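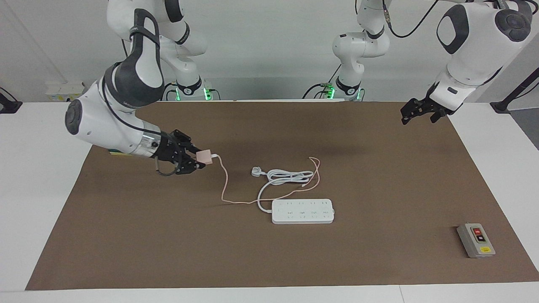
Fig. 1. Strip, pink adapter and cords on the mat.

Manuals > Desk & Power > Arov desk kit > Section 2: Power strip set-up

Before you start

Clear the desk first. Mat down flat, no folds. Everything that plugs in goes on the mat where you can see it – strip, adapters, cords.

CAUTION: Do not plug the strip into the wall until step 7. Dry hands, dry mat.

1. Lay strip on mat, sockets up. Long side runs along the desk.

2. Find the strip's own plug. Keep it off to the side so it doesnt get mixed in with the rest.

3. Separate the cords. If two are crossed, lift the top one off first. Don't pull from the plug end.

4. Check each cord end to end. Cuts, flat spots, bent prongs – stop, set it aside, see Section 5.

5. Pick a socket for the adapter. End sockets are best for anything bulky, leaves the neighbors free.
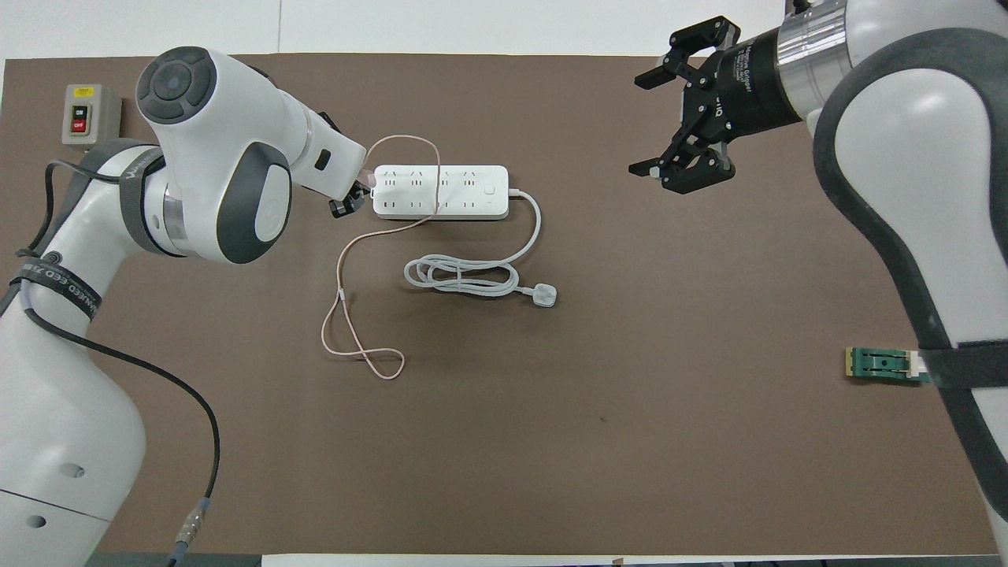 Fig. 2. White strip set lengthwise on the mat.

6. Push adapter straight in, all the way. No rocking. If it won't seat, take it out and try the next socket.

NOTE: Slot covers on a new strip can be stiff the first few times.

7. Uncoil the strip cord full length, then plug into wall. Never run it coiled under load, it gets hot.

8. Spare cord goes behind the desk in the Sillell tray (sold seperately). Tray holds up to 21 feet.

CAUTION: One strip per wall outlet. Do not plug a strip into another strip. No heaters.

NOTE: Leave a hand's width clear at both ends. Cords should hang slack, not tight over the desk edge.

To remove: wall plug out first, then adapters. Grip the body, not the cord.

Last updated February 8, 2020

Shares 70 | Comments 2

Related
Section 1: Laying the mat
Section 3: Fitting the Sillell cord tray
Section 5: Damaged cords and returns
Goicoechea desk clamp, quick guide
Rerkana lamp: bulb and plug types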